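Zuletzt aktualisiert: 4. März

Ein Lob auf den Einhebelmischer, oder: Warum ich Hotelduschen hasse

Letzte Woche stand ich in Brosach nackt in einer Dusche und habe Rätsel gelöst. Vor mir eine Wand aus dunklem Stein, daraus ragten zwei Drehknöpfe, beide gleich groß, beide ohne jede Beschriftung. Kein Rot, kein Blau, kein Pfeil, nicht mal ein verschämtes Pünktchen. Ich drehte am oberen, und es kam Wasser, und zwar von der Decke, und zwar eiskalt. Ich drehte am unteren, da kam es aus der Wand, auf Kniehöhe. Ich bin ein erwachsener Mensch mit abgeschlossener Ausbildung, ich habe schon Steuererklärungen gemacht und Regale montiert, und ich habe an diesem Morgen geschrien.

Seitdem denke ich viel über Armaturen nach. Mehr, als gesund ist, sagt meine Kollegin Evie Lockwood, die sich das alles in der Mittagspause anhören musste. Aber sie hatte selbst sofort eine Geschichte parat! In einem Gästehaus in Elleck hat sie mal zwei Abende lang mit kaltem Wasser geduscht, weil man den Griff zum Warmwerden erst eindrücken und dann drehen musste. Darauf ist sie erst bei der Abreise gekommen, beim Abstützen. Und das Schlimmste: Sie hat sich geschämt. Sie hat an der Rezeption nichts gesagt und den Schlüssel hingelegt, und als man sie fragte, ob alles in Ordnung gewesen sei, sagte sie: wunderbar, danke.

Genau das regt mich auf. Wir entschuldigen uns bei Gegenständen. Wenn eine Tür aussieht, als müsste man ziehen, und man muss drücken, dann lachen wir verlegen und schauen, ob es jemand gesehen hat. Wenn der Herd meiner Schwägerin piept und ausgeht, weil ein Topfdeckel auf dem Bedienfeld liegt, dann sagt sie: Ach, ich stell mich wieder an. Nein, Liebes, du stellst dich nicht an. Du wolltest Nudeln kochen. Irgendwer hat beschlossen, dass Knöpfe altmodisch sind und man stattdessen auf Glas herumtippen soll, am besten mit nassen Fingern, und jetzt stehst du da.

Ich gebe zu, dass ich lange auf der anderen Seite stand. Als wir vor Jahren die Küche neu gemacht haben, war ich derjenige, der unbedingt alles grifflos haben wollte. Sah toll aus im Prospekt! Zu Hause haben wir dann die Müllschublade mit dem Knie aufgedrückt, gleichzeitig ging der Geschirrspüler auf, und mein Vater hat bei jedem Besuch gefragt, wo denn hier der Besteckkasten sei. Er hat ihn nie gefunden, er hat am Ende immer mich geschickt. Ich fand das damals lustig. Heute finde ich, er hatte recht und ich eine schöne, blöde Küche.

Dabei gibt es die guten Sachen ja längst. Der ganz gewöhnliche Einhebelmischer am Waschbecken -- hoch ist an, runter ist aus, links warm, rechts kalt. Den bedient ein Kind, den bedient man im Halbschlaf, mit dem Ellenbogen, mit Seife an beiden Händen. Man muss nichts lesen und nichts wissen. Ich kenne niemanden, der wegen so eines Hebels je eine Rezeption angerufen hätte, und trotzdem gilt er offenbar als bieder, sobald ein Zimmer mehr kostet als ein Paar Schuhe.

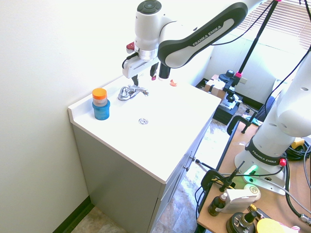
Kompakte Armatur in Chrom mit einem einzigen Hebel, dazu ein weißer Waschtisch.

Mein Nachbar Sihan Su hat früher Bäder geplant und widerspricht mir da. Die Leute wollten nun mal etwas Besonderes, meint er, und ein Bad werde nach dem Aussehen gekauft, im Laden, trocken und angezogen. Da hat er natürlich einen Punkt. Wer stellt sich schon im Ausstellungsraum hin und tut so, als hätte er Shampoo in den Augen? Sollte man aber! Ich würde das sofort zur Pflicht machen: Augen zu, einmal um die eigene Achse drehen, und dann bitte lauwarm einstellen. Was man in 20 Sekunden nicht schafft, kommt nicht an die Wand.

Sihan hat gelacht und mir dann gestanden, dass bei ihm daheim ein Klebepunkt auf der Duscharmatur klebt. Rot, aus dem Bastelbedarf seiner Tochter. Für die Gäste, sagt er.

Im März muss ich noch einmal nach Brosach, selbes Hotel, die Firma bucht das. Ich habe mir vorsorglich auch einen Bogen Klebepunkte gekauft, rot und blau, und die kommen mit in den Kulturbeutel.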